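# The Letters from Tondbridge

The shop in Tondbridge had closed by May, and the letters came home with us in the back of the van. My sister pinned them to the black cloth in no special order.
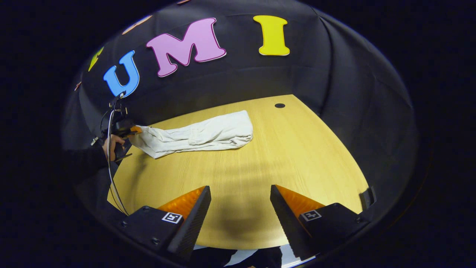
Start with the whites, my aunt said from the doorway, and do the long things before your arms get tired. She had folded for the Skirnari hotel for most of her working life, and she didn't sit down while other people were doing it.

My sister took one end and I took the other. We had 95 pieces to get through before six, all of them for the Talebi order, and every one had to be folded lengthwise first and then in thirds. The first few came out crooked. My aunt undid them without a word and handed them back.

"Corners," she said.

So we did corners. Pinch, lift, lay it down, smooth it toward the middle. After a while I stopped looking at my hands and read the cloth instead. U, M, I. I tried to make a word of it and got nowhere. When we were small the letters had hung over the counter and spelled our grandmother's name, with some left over for the holidays.

"We could put them back in order," I said.

"After," said my sister.

At four my aunt made tea and drank hers standing up. The pile had grown tall enough to lean, so we split it in two and kept going. It got dark early — rain was coming in over the Flukard road — and I switched on the lamp in the hall.

The last piece was a pillowcase with a torn hem. My aunt put it in her bag to mend and went to find her coat.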